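普洛恩贝格湾冲浪（Plornberg）

普洛恩贝格湾，当地人多半只叫“湾里”，冷水浪点，靠北侧礁石和河口沙洲起浪。名气不大，外地游客少。本条目介绍浪况、历史、进出路线和当地习惯。

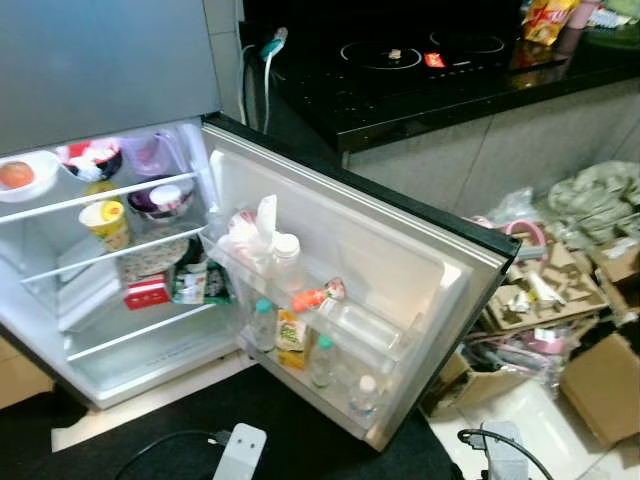
地理与海底

海湾朝西北开口，两头是岬角。南岬低，北岬高，陡，岩石发黑。帕里河（Parry）从中段入海，带下来的沙子堆成沙洲，位置每年冬天都变，所以老的浪点图基本没用。北侧是平板礁，退潮时露出一部分，有海胆，有裂缝，光脚走很受罪。

湾内主要浪点有三个：

河口。左右都有，沙底，浪墙短，适合中等水平。大雨之后水发黄，不建议下。
板礁。右手浪，全湾质量最好的一道，起乘区窄，只在中低潮能冲。
南滩。碎浪多，学员和长板用户常去，夏天几乎天天平。

浪况

涌浪主要来自西北和正西。周期短于11秒时，板礁一般不成形，浪头散，冲起来没劲；周期拉长以后绕过北岬进来，浪壁才干净。最好的风是东南风，离岸，但下午常转成侧风，清晨比较保险。

旺季从11月开始，到初春结束。冬季水温低，通常要穿连帽胶衣、靴子和手套，待久了脸还是疼。夏季浪小，有时连着几周没有能冲的浪，当地人改去划桨板或者钓鱼。

潮差大。板礁在高潮时浪太肥，推不动，低潮时又太浅，能用的窗口其实很短，错过就得等下一轮。河口宽容一些，涨潮中段最稳。

历史

早年湾里只有捕蟹船。最先在这里站板的一般认为是利昂内尔·鲁塞尔（Lionel Roussel），原本是修船的，用船厂剩料自己糊了块长板，从南滩下水。板子很重，据说要两个人抬。后来他搬到河口边住，陆续带了几个年轻人，形成最早的一批本地冲浪者。

板礁一直被认为冲不了。鲁塞尔本人也说过那里“只适合螃蟹”。短板普及之后才有人认真试，头一个冬天断了好几块板。现在板礁的起乘点仍叫“蟹锅”，来源就在这里。

再往后，普特波特（Putport）通往海边的公路铺好，车能直接开到南滩，外来的人才慢慢多了。论坛上一度有人贴出板礁的具体位置，本地人很不高兴，吵了一阵，帖子删了，不过该知道的人都已经知道了。

斯图斯杯

斯图斯杯（Stustus）是湾里唯一的固定比赛，名字取自北岬外的一块孤立礁石。赛制简单：每组6人，取各自最好的两道浪计分，没有奖金，奖品是一块旧船板，赢的人保管一年。

比赛没有固定日期，有等待期，浪够了提前一晚通知。因此常有外地选手赶不到。报名上限100人，不过冬天很少报满。某一届等了整个等待期都没浪，最后改成在南滩比游泳，船板归谁至今还有争议。

春季另有一个非正式的长板聚会，定在5月30日，浪大浪小都办。不计分，很多人只是来烤鱼。

交通与设施

从普特波特走73号公路往西，过帕里河桥以后左转是南滩停车场，右转是去北岬的土路。土路雨后很滑，底盘低的车别上去。公交只到桥头，剩下的路要步行，带长板的话比较辛苦。

南滩有公厕和冷水淋浴，冬天淋浴关闭。租板店一家，只在夏季开门，胶衣尺码不全，高个子最好自带。普特波特镇上有超市、加油站和一家补板的作坊，补板通常要等几天，赶行程的话带上紫外线固化树脂自己先补。

手机信号在湾底很差，上到停车场才有。看浪报要提前看。

危险与注意事项

离岸流：河口退潮时最强，沿北侧沙洲边缘往外走。本地人拿它当电梯用，新手很容易被带到板礁外面。被带走时横着划，不要顶着流硬划。

礁石：板礁内侧浅，摔下来身体放平，不要头朝下扎。

水质：大雨后帕里河带下来大量泥水和树枝，整根树干也有过，最好隔几天再下。

救援：没有常设救生员。夏季南滩有人值守，但不管板礁和河口。

当地习惯

板礁人少的时候，打个招呼再划出去，一般没有问题。抢浪很忌讳，尤其在蟹锅，靠里的人优先，没什么可争的。成群来的，最好分到河口和南滩去。土路尽头停车位很少，别挡住农场的门，堵过几次，农场主差点把路封掉。

拍照无所谓，但发到网上时习惯不写具体位置。关于这一点，湾里各人看法不一，年轻一些的多半觉得没必要在藏，老一辈还是坚持。

名称

“普洛恩贝格”原指北岬上的山丘，后来才用来称呼整个海湾。旧海图上海湾本身没有名字，只标了水深和那块孤立礁石。部分浪报网站误写成“普洛恩堡”，查询时两种写法都要试试。河口浪点有时也叫“帕里”，与上游同名村庄不是一个地方，导航时容易走错，搜“帕里”多半会被带到村里，离海还有一段山路。

参见

冷水冲浪
河口浪
礁石浪
离岸流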